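3.2 Collecting demonstrations in simulation

All training examples used in this work were gathered in simulation. The choice was made early, after a short trial on hardware in which resetting the objects by hand took longer than recording the demonstrations themselves. In simulation a reset is a single call, the object poses are known exactly, and the same start state can be given to two operators when their recordings need to be compared. The cost is the usual one: contact is simplified, and surfaces look cleaner or stranger than they would in a kitchen. We return to this in Section 5.

Each episode starts from a layout drawn by the scene generator, Hailu. Hailu picks a room, a support surface and a set of household objects, and then drops the objects from a small height and lets them settle. No attempt is made to tidy the result. Bottles may end up on their sides or leaning over an edge, and small items may come to rest close against larger ones. Layouts are rejected only if an object leaves the workspace or if the solver reports an unresolved overlap. Materials for walls, floors and surfaces are drawn separately from the geometry, so that colour and texture carry no information about the task.

The wrist view is the main input to the grasping policy. The camera is fixed behind the fingers and moves with them, which keeps the jaws in the same part of every image and leaves the policy to learn how the background shifts in relation to them. 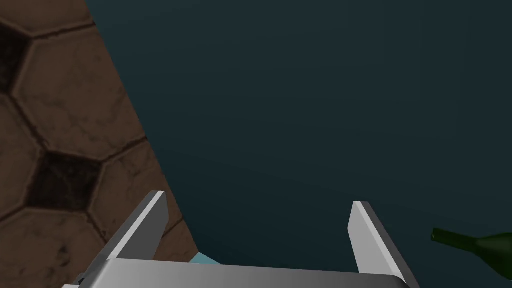 Hagos Wolde
Corresponding author; data collection and simulation, Vernus project

Figure 3. Wrist view with the jaws open. A green bottle lies on its side to the right of the fingers, and a light-blue object is largely hidden by the palm.

Views of this type make up a large share of the recorded data, and they are harder to use than they first appear. The palm hides whatever lies directly beneath it, so an object may be present in the simulator state and almost absent from the image. In early versions of the data set we labelled every object in the workspace as visible, and the policy learned to report objects it could not have seen. We now compute a visibility score from the rendered segmentation and pass it to the training code together with the image. An object whose score falls below the threshold is kept in the state record but removed from the image-level targets.

A second difficulty is that strong lines in the background, such as the border between two floor or table materials, are picked up by the network as if they were object edges. Drawing materials at random reduces this effect but does not remove it. We found it more useful to include many frames in which the jaws are open and no grasp is being attempted. Such frames were discarded in our earlier work as idle time. They give the network examples of texture borders that lead to nothing, and keeping them lowered the rate of false approaches in every room type we tested.

3.3 Operator interface

Operators drive the arms through Telport, our teleoperation layer. Telport reads a pair of handheld controllers, filters the motion, and sends target poses to the simulated arms at a fixed rate. The operator may switch between the wrist view and an overhead view at any time, and the active view is logged with each command. We treat this log as part of the demonstration. A switch to the overhead view is often followed by a change of plan, and segments around such a switch are marked so that they can be given a lower weight in training.

Every operator completed 3 practice layouts before recording. The practice layouts are not part of the data set. After that, each session consisted of 6 layouts, with a break in the middle. Longer sessions were tried and dropped when path length began to rise towards the end, a sign of tiredness that was visible in the logs before the operators mentioned it themselves.

Tasks were given as short written instructions of the form "move the spoon beside the bread" or "stand the bottle up". The operator was free to choose the arm. We did not ask for the shortest path, and we did not ask operators to hide mistakes. A failed grasp followed by a second attempt is stored as one episode, with the failure marked. Only episodes in which the simulator crashed or the operator asked for a restart were thrown away. Of 200 layouts issued in the June round, 187 gave a usable episode by this rule.

The overhead view is rendered from a point above the first arm. It shows the support surface and both grippers in most poses, although the casing of the nearer arm takes up a good part of the image and can block the lower half of the workspace when the elbow is raised.

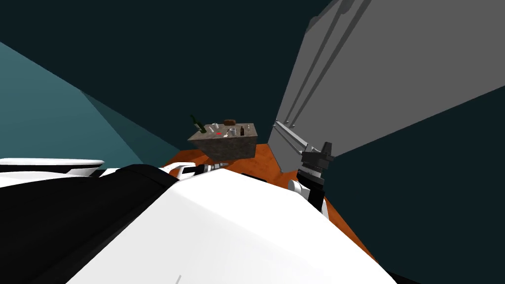

Layouts with mixed object heights were the slowest to record. Upright bottles have to be passed on the outside or lifted over, and low items between them leave little room for the fingers to open. Operators dealt with this in different ways. Most cleared the tall objects first, even when the instruction did not mention them. A smaller group approached the target directly from above and accepted a light touch against its neighbours. Both styles are kept, and the style is not given to the policy as an input.

Two-arm episodes raise a further question of labelling. When one arm waits near the surface while the other works, the waiting arm still receives commands, usually small corrections caused by hand movement. Training on these corrections as they stand produced a visible tremor in the idle arm. We therefore pass each command stream through a filter, Drillar, which marks an arm as idle when its target stays within a small region for a set time, and replaces the commands in that interval with a constant pose. The raw stream is stored next to the filtered one - the threshold may well need to change for finer tasks, and we did not want to record the data again.

Each stored episode holds the wrist and overhead images, the joint states and commands of both arms, the object poses, the visibility scores and the written instruction. Object poses are used for checking and for computing the measures in Section 4, and are never shown to the policy.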